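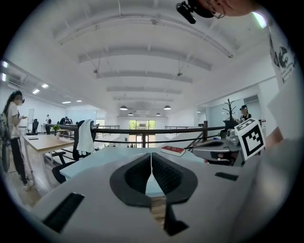

Why is the Holtley paper shutting off comments under its news stories?
Most of the January comments came from a handful of accounts, and the two editors who read them all want that time back for reporting.

Home News Opinion Local Threads Sign in

Last updated: 2018-03-06

1/ I've had a few kind messages asking what I think of this, seeing as I've been reading that paper (and, I admit, the comments before the articles) for longer than I'd like to say. So bear with me, I'm going to go on a bit.

2/ The editor, Defne Karabulut, put the numbers in her Sunday-style letter to readers, and I'm glad she did. The site got 3928 comments in January, and almost 396 of those had to be taken down. That's a lot of somebody's evenings!

3/ She also says 13 accounts wrote more than half of the total. I think I could name most of them, and I'd guess they could name me too, though I'm more of a once-a-week person.

4/ Now, opinion pieces will still have comments, open for 20 hours after they go up and then locked. News stories won't have any. If you spot a mistake in a news story there's a corrections form, and I've used it once already (wrong street name, fixed before lunch, very polite reply). 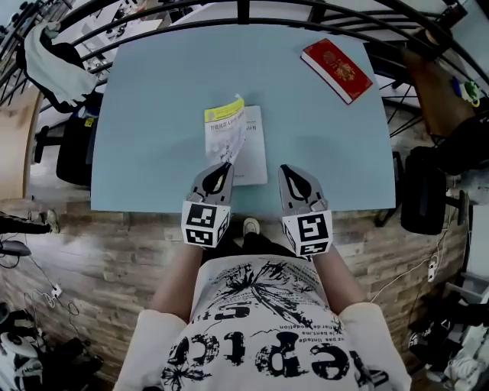
5/ What I'll miss is the odd bit of real knowledge. When they covered the Sevska bridge tolls, a retired toll clerk explained the whole discount system under the article, better than the article did, and the paper ended up writing a second piece from it. I don't know where she'd put that now.

6/ Gyula Bozsik had a column against the change, in the same paper, which I thought was decent of them to print. He says readers will just take the argument to places where the editors can't see it. He's probably right about that, and I still don't think it's the paper's job to host every quarrel in town.

7/ My own wish would be for a proper letters page, twice a week, real names, edited for length (I'd suffer most from that, I know). Titilayo Obi suggested the same thing in a reply to me last night and put it much more briefly.

8/ If you feel strongly either way, the editor's letter has her email at the bottom and she says she's reading everything until the end of the month. I sent mine this morning, and it ran to two pages.

Filed under: Media & Press, Local Papers, Readers Write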